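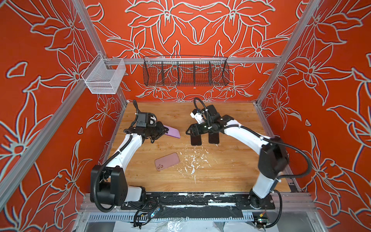 Milordale v Arholm, second leg: who are you backing?

kvam_end
Arholm are slight favourites with most people I've spoken to, but I'd go for Milordale. They've let in 11 all season at home and Arholm only scored once from open play in the first leg. 1-0 Milordale for me.

redstand35
Can't agree. Milordale sat back at Wandwood in September with a lead and lost it in the last ten minutes. They'll do the same again. 2-1 Arholm.

kvam_end
That was with two centre halves out. Both are fit now.

pitchside_pam
Draw after 90, then penalties. Mokoena has been the best keeper in the league by a distance and I wouldn't want to take one against her.

redstand35
Naledi Mokoena is good on crosses. I don't rate her on penalties, she goes early.

pitchside_pam
She saved two against Kvam. Were you there?

redstand35
No, I had work.

oldgate
Does anyone know if it's pay on the gate? First leg had 847 in and I queued for 35 minutes.

kvam_end
Cash or card, gates open at 6.15. Use the car park end, it moves quicker.

oldgate
Cheers. 1-1 and Arholm on pens.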